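Stop buying the bag inside the bag

Quick one today, I have 4 loads of laundry and a deadline. But I've been stewing on this since August and it needs to come out.

Packaging. Small packaging specifically. The little box, the pouch, the pouch in another bag. We treat it like it's just how food comes. It isn't. Somebody chose it, and we keep paying for it, and then we pay again in cupboard space.

My neighbor Elmarie Xaba cleared her pantry last month and I helped, meaning I sat on the step stool and ate crackers. What came off those shelves was mostly air. Boxes with a third of the contents left. Pouches that won't stand once they're half empty, so they slump over behind the rice and you buy another one. She filled a whole Stukby crate with wrappers before we got to anything you could eat.

Now the usual answer is decanting. Matching jars, labels, the whole Grunmont catalog look. I don't buy it. I did it, 27 jars, and all I got was a second job. You still buy the box. You still throw the box out. You've just added a jar to wash and lost the cooking time that was printed on the side. Gert Magagula wrote in after my last column to say jars keep the moths out and fine, Gert, for flour, yes. Jar your flour. Leave the rest alone.

What I want is duller. One tray per shelf, things upright in it, nothing goes behind anything else. Tray's full, you stop shopping. That is the whole system and it cost me the price of a tray.

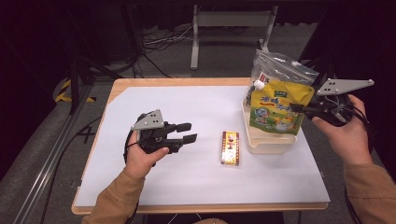 The tray works because it has edges. A shelf doesn't, really, a shelf goes back forever and things wander off into it. Raised sides all the way and a pouch has somewhere to be. Look at the yellow one with the spout cap, standing up nicely in the cream tray – and still wearing a clear plastic bag over the top of it. A pouch, with a cap, in a bag. The bag sticks up higher than the pouch does! Take it off before it goes on the shelf and you can read the front without crinkling your way in. The skinny box out on the white surface is the easier kind, it stands up by itself and takes hardly any room. I'd keep that in its box untill it's finished.

Yolandi Masilela thinks I'm being fussy, that a bag is a bag and weighs nothing. Maybe. But I moved house with a kitchen full of nothing and it took up most of the van.

Anyway. Buy the bigger one if you'll use it. Skip the outer bag if the shop lets you. Washing machine just beeped, so more on freezer drawers next time, wich are worse.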